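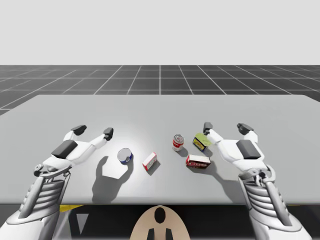 The two-arm cell in simulation, with a tin, a soup can and three small boxes on the table.

Trindalance updates hand settings of its two-arm cell

In February the team at Trindalance finished a new set-up of its packing cell at the Kaller site. Both hands received new fingertip caps, and all settings were first tested in the simulator before they were copied to the real machine.

"We ran 2625 grasps on the computer, and it took us almost 4 days," says Edeltraud Gisler, who is responsible for the cell. The most difficult item was the round tin – it rolls away if the fingers close too early.

Ifigeneia Rallis has also written a new maintenance plan. The wrist joints will now be checked after every 800 working hours, and the caps are to be changed at the same time. For this work the cell must stand still for two hours. Spare caps are kept in the store at Zwahlen and can be ordered there by the morning shift.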